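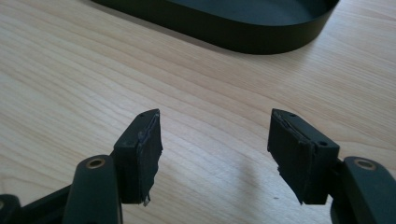 Worn pads on a hand-held gripper, over a wooden tabletop with a black tray behind.

Jaltik opens pad swap service for hand-held grippers

Good news for anyone who records robot training data by hand: Jaltik has started a mail-in pad service, and the turnaround is quick. You send in the finger blocks, the shop strips off the old rubber, bonds on new pads and checks that the two faces meet squarely. The finger blocks are back in the mail within six working days.

If you have spent a season picking up cups and spoons with one of these tools, you know how the pads go. The lower edges fray first, little bits start to stick out, and then thin objects begin to slip. Until now most small labs have dealt with it by cutting their own rubber with a craft knife, with very mixed results.

Jaltik offers two grades. The softer one, called Wakden, is meant for kitchen and tabletop work and is rated for 200 hours of use. The firmer Matić pad is rated for 300 hours and suits boxes, tools and other hard-edged things. Both come in black only, so recordings made before and after a swap should look much the same to a model – a small point, but a very welcome one!

We tried the Wakden pads on a well-used pair of fingers and came away really pleased. Grip on a smooth plastic lid was firm from the first try, and after around 1000 grasps the edges were still clean. The screw holes lined up with our mounts and we were recording again the same afternoon. Our one complaint is the paperwork: the order form wants a separate entry for left and right fingers, and it is easy to mix them up.

The service covers pads and finger blocks only. Arms, bushings and linkages still have to go back to whoever built the gripper, although Jaltik says it may look at bushings later on.

Orders opened in July through the parts shop Jikulari, which also sells the pads loose for people who would like to do the gluing themselves.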